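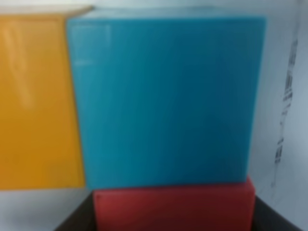
Draltivitz puts its blocks back on the table

25 June 2026, Hunport. Toymaker Draltivitz today announces the return of the plain coloured block, a product it dropped from its range in March after deciding that children wanted something with an app. Children did not want something with an app. They wanted the blocks, and their parents wrote in to say so, some of them at length.

The new set is called Calimlim. It has 42 blocks, comes in a cotton bag and does nothing at all unless someone picks it up. The colours are the old ones: a blue that leans towards teal, a golden yellow, a brick red and an orange that has been the subject of more meetings than the company would care to admit. The blue and the yellow have a slight gloss, so they catch the light when set side by side.

"We were asked what the blocks do," said Rosalinda Espiritu, head of range at Draltivitz. "I said they stack. There was a silence, and then someone asked if they could stack in a smarter way. I have been in this job for 14 years and I went and had my lunch."

Calimlim is meant for ages three and up, with no upper limit. The leaflet runs to 6 words, and two of those are "mind" and "feet".

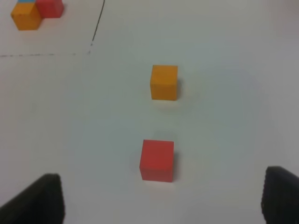

Where to find it

Calimlim goes on sale today at the Draltivitz shop in Hunport and in 94 Stuken stores. Each Stuken store will keep a low white table with a few loose blocks out on it, red and orange among them. Visitors may build what they like. Staff have been asked to leave good towers standing until closing time.

Spare blocks can be bought singly, by colour, from the Hunport shop counter.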